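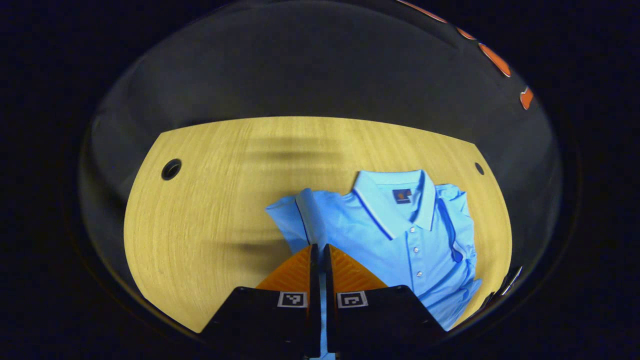 **Zawadi Kimaro**
Data steward, Ginduter garment handling set

Revision: August 2026
Reviewer: Valentina Troncoso

# Ginduter: collection rules and data card

Ginduter holds 1,795 episodes of single-garment handling on a tabletop, recorded with hand-held grippers at two sites, Codmont and Mumisgate. This file sets the rules an episode must meet to be accepted. "Must" marks a requirement. "Should" marks a recommendation; departures go in the `notes` field.

## Scope

- One garment per episode: polo shirts, T-shirts, hand towels.
- Start states: `flat`, `loose_fold`, `bunched`. A shirt that is part folded and part bunched, like the light-blue polo with navy trim, is labeled `bunched`.
- Gloves, socks and anything with a zipper are out of scope for this revision.

## Before recording

1. Both finger markers must be fully visible at the first time step. Replace a label that is lifted, creased or stained.
2. Finger pads must be seated flush. Pads are changed after 500 grasps, worn or not.
3. The tabletop must be clear of everything except the garment. Cable holes may stay open. Marks in the wood grain are acceptable and are not to be masked afterward.
4. Lighting must read at least 800 lux at table height.
5. Buttons are left as found. Record the state in `placket`: `open`, `closed` or `unknown`.

## During recording

- Approach from the operator's side of the table. The collar should start at the far edge for shirts.
- First contact must be on fabric. Pressing the tips into the wood ends the episode with code `E3`.
- Do not grip a button or collar point. If it happens, finish the motion and set `grip_fault` to true.
- Maximum length is 80 seconds, including the release.

## Logos and personal data

Small sewn-on logos may stay, including chest patches. Name tags, staff badges and laundry labels with handwriting must be removed first. Faces must not appear, including in reflections.

## Acceptance

Each episode is checked by one person who did not record it. Rejected episodes are kept in `rejected/` with their code and are never relabeled to pass.

## Known gaps

- Light colors are overrepresented at Mumisgate.
- Left-handed operation is missing from the Cisternas pilot, which was merged in December and follows the older rule on pad changes.
- `placket` is blank in pilot episodes. Treat blank as `unknown`.

Changes to this file need sign-off from the steward and the reviewer.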